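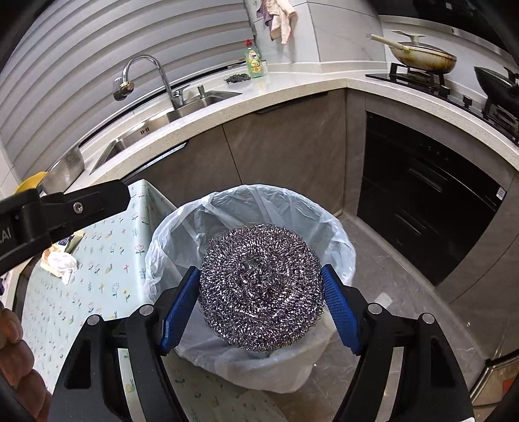
Steel wool always ends up in the wrong place, Marina Papadakis wrote to me after the last session, and could we please spend more time on it and less on sponges? Fair enough! So these are the notes for the kitchen care class, part 3, and steel gets most of the page.

First, words. I say "scrubber" for the coiled kind, the big springy tangle of wire, and "steel wool" for the fine fluffy pads. Marina meant the coiled kind, and so do I from now on. (Blandine Delorme calls both of them "the scratchy one" and we all know what she means.)

Where it's good: stainless pots with burnt rice, oven racks, the underside of an old roasting tin. Where I keep it away: nonstick, enamel, anything with a shiny plated finish, glass stovetops. Cast iron we argued over for 20 minutes. I use it only on rust, and then I season the pan again. Liên Cao uses it every time and her pans look better than mine, so make of that what you will.

After use, rinse it under the hot tap from the back, the side that didn't touch the pot. Food comes out the way it went in. Shake it hard over the sink and stand it on edge to drain. Please don't leave it flat on a steel sink overnight — a stray bit of plain wire can leave an orange mark, and I've spent a whole morning getting one of those out.

When to throw it out: loose ends that prick your fingers, bits of wire turning up on the plates, a smell that stays after rinsing. One of those is plenty for me. It goes in the general trash, in a lined bin. If the liner is thin, wrap the scrubber in a scrap of paper or an old snack wrapper first, or the wire will catch the plastic and you'll find out on the way to the dumpster.

Liners came up too. Fold the top well out over the rim, a good hand's width, and press the air out from the inside so the bag sits against the wall.

For next time: bring one pot you've given up on. Tâm Mạc has promised us a terrible one. We start at 2, same kitchen.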